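Plituswood Street Names, data card and README

Version 2, last revised 11/9/18

What you have downloaded

A table of every named street, lane, close, alley and optimistic cul-de-sac in the town of Plituswood, with what is known of where the name came from. There are 2,167 rows. The town is not large enough to need that many, but it was built by developers who were paid by the corner.

The data comes as two files. streets.csv is the one you want. sources.csv is the one you will want later, when somebody at a dinner tells you that Gallows Rise was named after a family called Gallow and you need to be able to say where it says otherwise.

Why it exists

The council has a list of streets. The post has a list of streets. The bus company, Politis, has a list of stops named after streets, several of which have been renamed and one of which is a pond. None of the three agree, and none of them says why Marrow Lane is called Marrow Lane. I started with a paper map and a pencil, on the understanding that it would take one August. It did take August. It then took the rest of the year and a fair piece of the next one.

Columns in streets.csv

id: a whole number. It means nothing. Please do not sort by it and write to me with theories.

name: the name as it stands on the sign. Where the sign is wrong, the sign wins, and the complaint goes in the notes.

name_old: earlier names, oldest first, split by semicolons. Blank means I found none, which is a different thing from there being none.

kind: street, road, lane, close, alley, walk, other. "Other" is mostly steps.

ward: the ward as drawn before the boundary changes. I know. See below.

origin: person, trade, plant, place, battle, landowner's daughter, unknown. Landowner's daughter began as a joke and had to be kept once it filled up.

confidence: a number from 0 to 8. Zero is a guess made while walking past. Eight means there is a signed document and I have held it. There was going to be a nine, but I could not think what it would be for.

notes: free text, some of it freer than it should be.

Columns in sources.csv

street_id: matches id in the other file.

source: a short title. "Jatton" on its own always means the Jatton survey, which is a fine piece of work by a firm of land agents who could draw anything and spell almost nothing.

page: where there is one. The Jatton survey has page numbers up to the point where the clerk seems to have lost interest.

How it was put together

I typed up the Jatton survey first, then the rate books, then the council's list, and matched the three by hand. Matching by machine was tried using a tool called Tatel, which is very good at finding names that look alike. In Plituswood this is no help. We have Orchard Road, Orchard Street, Orchard Close, Old Orchard, New Orchard and The Orchards, and there has not been an apple within a mile of any of them in living memory.

After that I walked the lot, with a clipboard, checking signs. Dogs were met. Two streets turned out to be one street with a bin store in the middle, and they have been left as two rows, as the residents feel strongly.

Known problems

The wards are out of date. Redoing them means deciding which side of Tanner's Row counts as the middle, and I have been putting that off.

The flower names are a mess. The estate behind the station was laid out all at once and named from what I can only assume was a seed catalogue, so Tulip Walk, Crocus Walk and Lupin Walk all carry "plant" with a confidence of 3. There is no paper trail whatever.
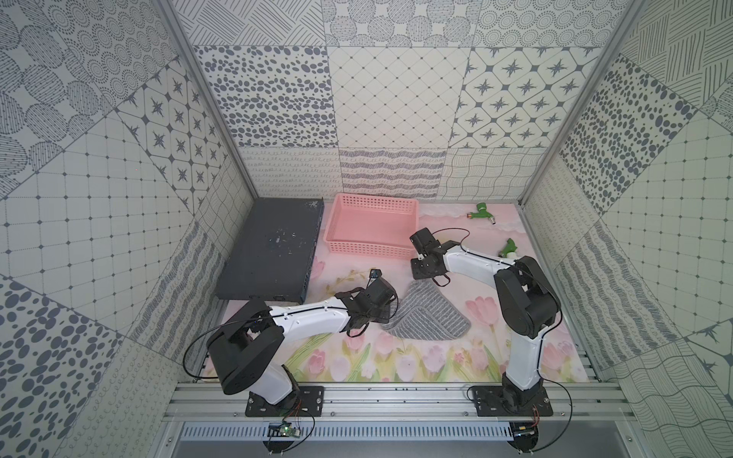 Tulip Walk has one more wrinkle, in that the rate books give it as Julip Walk for several years running. I have put this down to handwriting and marked it in the notes. If there ever was a Julip, I would be glad to hear from the family.

Apostrophes follow the signs and are therefore hopeless. Baker's Steps has one at the top and loses it by the bottom.

Streets that were planned and never built are left out, apart from Jubilee Parade, which has a sign, a lamp post and no parade.

Using the data

Do what you like with it. Copy it, print it, make a quiz for the pub. If you publish something from it, say where it came from and which version you used, and please carry the confidence column along with the origins. A "2" with its number taken off looks exactly like a fact, and I have already met one of mine in a leaflet.

Corrections

Welcome, and wanted. Send the street id, what is wrong, and where you read the right answer. "My nan always said" is accepted as a source and scores a 1 — or a 2 if she lived on the street in question.

Changes in this version

Added the missing half of Chapel Hill.
Removed the pond.
Corrected the spelling of Wharf in every row where it appeared, then put it back in the rows where the sign has it wrong.
Moved Lower Upper Street to below Upper Lower Street in the file, at the request of somebody who lives on one of them.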